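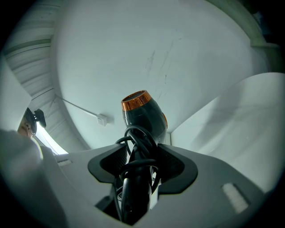

A holder should work with the cord on, Citlali Palacios told us before we even had our coats off, because who unwinds a cord at seven in the morning. OK. Noted. Wrote it on my hand, no paper yet.

So – Vrabec open day, October, out at the Kerkdale units. I went for the shelf fittings, mostly. We have a bathroom to redo and a dryer that lives in a drawer with the hairbrushes and I am done with that drawer.

Getting there: bus 61 to the end, then walk. Signs for the open day only start once you are past the gate, so you walk by it first. I did. Two other people did too, we turned around together. Parking is fine if you drive, apparently, but come before 10.

Sign-in, coffee from an urn, name sticker. Three groups, I got the second one. Hendrik Jansen took us around, talks fast, good on details. Didn't get all of it down.

First stop was the cutting side. Loud. Shelf blanks in, openings cut, edges cleaned up. Couldn't hear much so I just watched. They do the opening for the holder and the notch at the front edge in one go, if I understood right. The notch matters more than I figured. The handle goes down through, and so does whatever cord you leave hanging. No notch and you'd be lifting the whole dryer up high every time to get it out. Under a cabinet you couldn't do it at all.

Asked if they can cut into a shelf you already own. Sometimes. Depends on thickness. Send them a picture and the measurements and they'll tell you.

Then the showroom part, where they have stuff set up to touch. The black holder is the one I came for. Wide flat thing, sort of like wings, dip in the middle where the handle drops in. On a pale gray shelf it looks good, better than in the leaflet. The dryer stands straight up in it with the nozzle at the ceiling, and there was one with a copper ring around the top that everybody wanted to pick up. Not for sale, the dryer. People asked. A lot.

Cord was wound around the handle right under the body, a fat bunch of loops, and the thing still sat in there. That was the part I wanted to see. At home I have the same bunch of loops and no holder I ever bought could take it – the ring kind are hopeless, the cord gets stuck underneath and you pull the ring off the wall. Done that. Twice.

Questions from our group, as far as I got them:

Does it come in white? Not yet. Black only, maybe gray next year.

Can you put a hot dryer in it? Let it cool a minute first. That's what they said, they'd say it about any holder.

Wall version? There is one, called the Govgate, it has a short shelf of its own. Wasn't on display, which annoyed the woman next to me, she had come for exactly that.

Left-handed? Works the same either way.

Price: $247 for shelf and holder, cut and finished. I made a noise. Holder alone is a lot less but there was no sticker on it and I forgot to ask, sorry. Will email them.

After that, the white room. Quieter in there, and you could finally hear Hendrik. They use it for trying layouts on a table before anything gets cut, what goes next to what, how far apart. Spent longer there than planed.

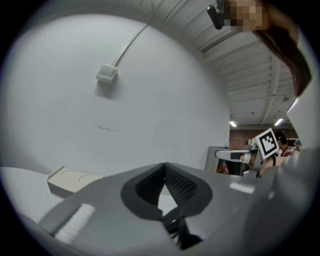 White room at Vrabec, cream tray on the table, reddish-brown brick at the far end.

I liked the tray. Rectangle, two shallow round hollows in the top, simple. Held my hand over one and thought, soap? Cups? Hendrik said whatever you like, they haven't settled on a name or a use for the catalog. I'd have one for the sink side. It would go with the gray shelf fine, I think, cream and gray. My sister says no.

Nice room to stand in too, everything painted white up to the ribbed metal overhead, then that brick. Cold feet though. Wear thick socks, concrete floor the whole way round.

Last bit was finishing and packing and we got rushed through becuase the third group was right behind. Saw boxes, saw tape. Each shelf gets its holder packed separate. Ask for the short screws if your wall is thin.

Left a little after noon. Lunch at the Vumatley stand by the gate, a bean roll, decent, cash only.

Still to do: measure the shelf at home (depth AND the gap under it, the handle hangs lower than you'd expect), email about the holder price, ask when the Govgate one can be seen. If anybody has it up on a tile wall already, let me know how it's holding.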